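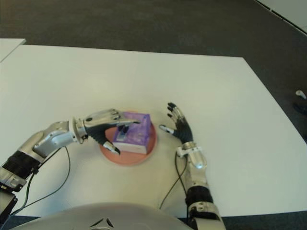
A package is almost never seen by itself. It sits on a shelf, a counter or a table, and the colors around it change how its own colors look. Put a purple box on a round pink plate and the two colors lie close together, so the white front of the box is what separates it from the plate. Set the same box straight on a white table and the purple top does that work. In this chapter we look at small boxes and the surfaces under them. You will need two plain boxes, one plate and a sheet of white card measuring 300 mm on its shorter side.

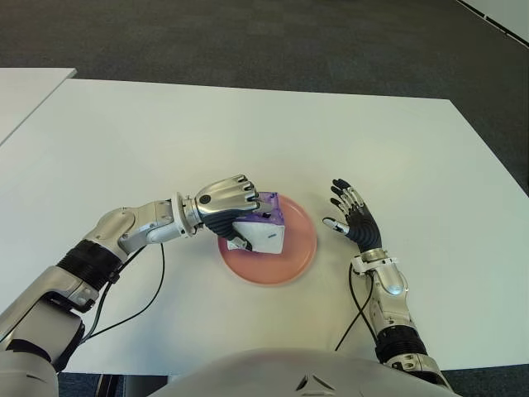
6.1 Top, front and ground

Designers at Kolus use three words that we will keep throughout the book. The top is the face seen from above. The front is the face turned toward the buyer. The ground is whatever the box stands on – a tray, a plate, a bare tabletop. A box seen by someone standing close shows mostly its top, so large printed shapes belong there and small print belongs on the front.

White ground needs special care. Under strong light it loses its detail, and pale edges disappear into it.

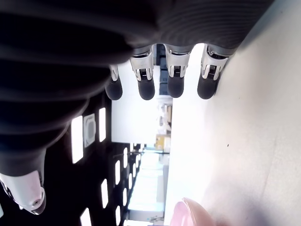
Gray card gives a softer result and is easier to judge by eye. Laurier Boychuk's color tables, reprinted on page 526, list 56 pairs of top and ground with the contrast measured for each. Read the first two rows before you begin Exercise 6A, and keep your notes – you will use them again in Section 6.3.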